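Sastbridge hand-held gripper pair, reviewed 30 June 2024

I bought the pair in December to record tidying demonstrations for a robot arm: pick up a bracelet or a hair clip, put it in a tray. It has done 2628 recordings since. The blue pads are the best part – they grip beads and thin cord without much squeezing.
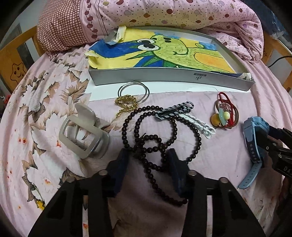

Chains are harder. I dropped plenty until I learned to close the fingers slowly.

Charging takes 60 minutes. The manual is poor, and the syncing steps are in the wrong order. 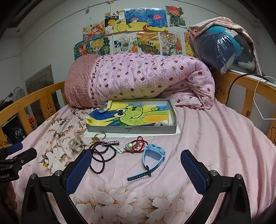

My wrists ache after a long session, so a lighter body would help. Four stars.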